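Call for Participants: Household Textile Storage Study

Lefèvre Textile Care, Jundville office
Posted March 13, 2022

Lefèvre Textile Care is recruiting adults living in or near Jundville for a paid study of how clothing and household linens are stored between seasons. The study compares three storage methods in ordinary homes: closed fabric bags, lidded plastic boxes, and open shelving. Participants keep a fixed set of test textiles at home, record closet conditions once a week, and return the textiles for laboratory inspection.

The work is funded by Litavance, a maker of shelving and closet fittings. Litavance has no access to participant names or addresses and does not take part in selection.

Background

Most published advice on seasonal storage comes from museum practice, where temperature and humidity are held steady. Home closets are different. They share walls with bathrooms, sit against uninsulated exterior walls, and are opened many times a day. A first round of the study ran in Dristlow with 26 households. It showed large differences in humidity between closets in the same building, and it left open whether the choice of container made any difference to odor, creasing, or fiber damage. The current round is larger and runs longer.

Places available: 118 households.

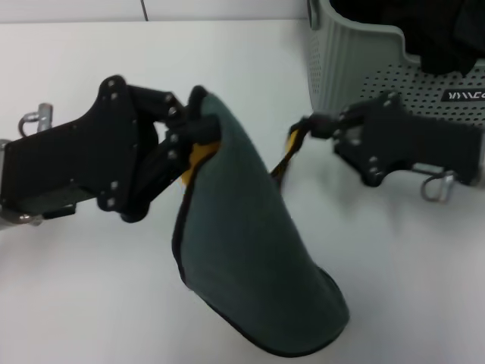

Do I need to have a closet with a door?
A door is not required. Wardrobes, chests, under-bed space, and curtained alcoves are all accepted, provided the space is indoors and the test textiles can stay in it for the full study period.

Who can apply

Applicants must be 18 or older and must be the person who normally puts away laundry in the household, or must share that task. Renters and owners are both eligible. Only one person per household may enroll.

You are not eligible if:
you expect to move before the end of the study
you use mothballs, cedar oil, or any insecticide in the storage space and are unwilling to stop
the storage space is in a garage, shed, or unheated basement
you or anyone in your home works for Lefèvre or Litavance

Pets and smoking do not exclude a household but must be declared on the form, as both affect the odor results.

What participation involves

The study lasts nine months. Textiles are issued at a short intake visit to our office, where you will also sign the consent form and receive a humidity logger. The set consists of cotton shirting, a wool knit, a linen napkin, and a polyester blend, each labeled with a code. Please do not wash, iron, wear, or refold them. If a piece gets wet or stained, leave it as it is and make a note in the log.

Each household is assigned one storage method by random draw. Requests for a particular method cannot be granted, and swapping with another participant will result in removal of both households' data.

Once a week you will read the logger and enter two values, temperature and relative humidity, on a paper card or web form. The reading takes a few minutes. A missed week should be left blank. Do not estimate it afterward or copy the previous entry.

There is one home visit, scheduled for September. A technician will measure the storage space, check the logger against a reference instrument, and note the type of wall behind it. The visit lasts under an hour. No photographs are taken inside the home without written permission, and refusing permission has no effect on payment. 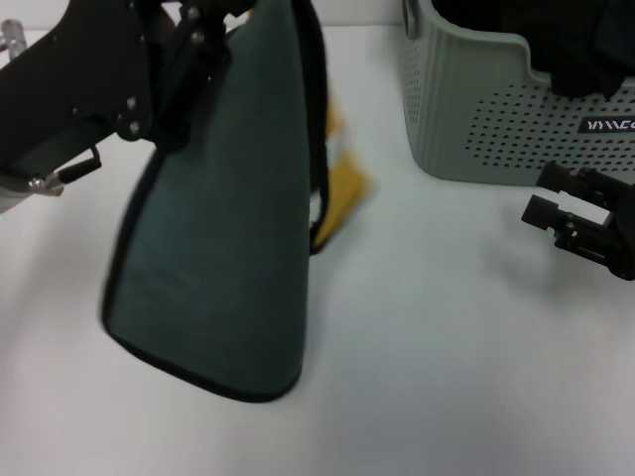 Dark green fabric bag with a thin black edge binding.

Payment

Participants receive $18 for each completed month, paid by check or bank transfer at the end of that month. A month counts as complete if no more than one weekly reading is missing. A bonus equal to one month's payment is added when the textiles and logger are returned. Storage containers do not have to be returned.

You may withdraw at any time without giving a reason. Payments already earned are kept. We ask only that the logger be sent back in the prepaid envelope.

Data handling

Weekly readings are stored under the household code. Names and payment details are kept in a separate file, available to the study office only, and are deleted after final payment has cleared. Results will be published as group figures. A summary will be mailed to all participants who ask for one on the consent form.

How to apply

Application forms are available at the front desk of the Jundville office or by mail on request. The form asks for household size, type of building, location of the storage space, and heating type — approximate answers are fine for the last item. Incomplete forms will be returned once for correction.

Places are filled so that apartments and detached houses are both represented. Applicants who are not placed will be put on a reserve list unless they ask to be removed.

Questions about eligibility and scheduling go to Albane Picard, study coordinator. Questions about the laboratory methods, including the odor panel and fiber tests, go to Corentin Rey. Both can be reached through the front desk during office hours. Please have your household code ready if you have already been assigned one.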